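OK so I've been using the Botha Felari speaker as my only speaker since 18th March and I have opinions. Little thread, get a snack

Price first because everybody asks. I paid 782 for it at Catholm, list is 900, and they price match if you show them the Bandley site at the register. Took three minutes. Do it!!

Sound: warm, a bit heavy on the low end out of the box. Go into the app, pull the bass down two notches and voices get so much clearer. Podcasts in the kitchen are a joy now (I can hear every word over the dishwasher)

Battery is where I got grumpy. Box says 20 hours. I get almost 14 with the volume at half, less if the voice assistant is on. Turned the assistant off in week one and haven't missed it

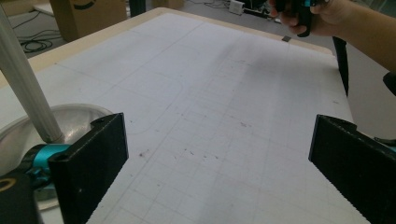
Marcelino Caldeira replied that his lasts the full 20, but he keeps the volume way down and runs it over Wi-Fi, never Bluetooth. Fair! I'm on Bluetooth nearly all day — going to try his way this week

Pairing two of them for stereo: works, but you have to update both first, one at a time, and the app doesn't tell you that. Borrowed my sister's and lost a whole evening to a blinking orange light

The carry strap is lovely. The charging dock is sold separately, which at this price, come on

Valquíria Pacheco asked if it's OK outdoors. It's splash rated, so light rain is fine by the manual. I had it on the porch in a drizzle with no trouble. Wouldn't put it by a pool

Would I pay the full 900? Nope. Under 800, yes, and I'd buy it again. There's supposed to be a bigger one in July for 1000 and I'm trying very hard not to look at it

Adding the EQ settings I use, for the two people who DM'd: bass -2, mids +1, treble flat, "room fill" off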